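Drandach went through 11 rule sets before Huia Bright stopped renumbering them. The card game, for two to four players, deals with salvage rights on a flooded canal network, and its final deck holds 40 cards in four suits. An earlier build had twice that.

"The big deck was a memory test," Bright says. "You couldn't estimate what was left, so you played whatever was in your hand. With the smaller deck you can reason about the discard pile."

Each turn a player lays one card to a lock, face up or face down. Face-up cards score immediately at their printed value. Face-down cards score double if they survive until the lock closes, and nothing if another player matches the suit. Bright says the doubling came in at version six and the closing condition has been rewritten three times since.

"Originally a lock closed at five cards. With two players that took forever. Now it closes when the total showing hits the number on the lock, and the hidden cards don't count towards it."

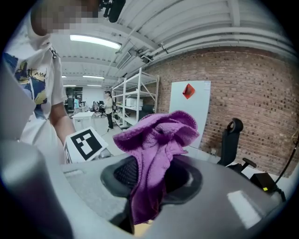
Roy Catterall disagrees with her on the hidden cards. He would have them count at half value, rounded down, and says the present rule lets a cautious player stall a lock for most of a round.

Bright tested his version at Dunstan and kept the results in a spreadsheet. "Roy's right that it stalls. His fix meant revealing cards to check the arithmetic, and then they're not hidden any more. I put a cap of two face-down cards per lock instead."

The setting, the year 2235, is confined to the card titles and one paragraph in the rules. The first printing is 300 copies, in a tuck box, with the lock cards in a heavier stock. A solo mode was drafted and left out. Bright expects to post it as a download in May, once the scoring table fits on a single page.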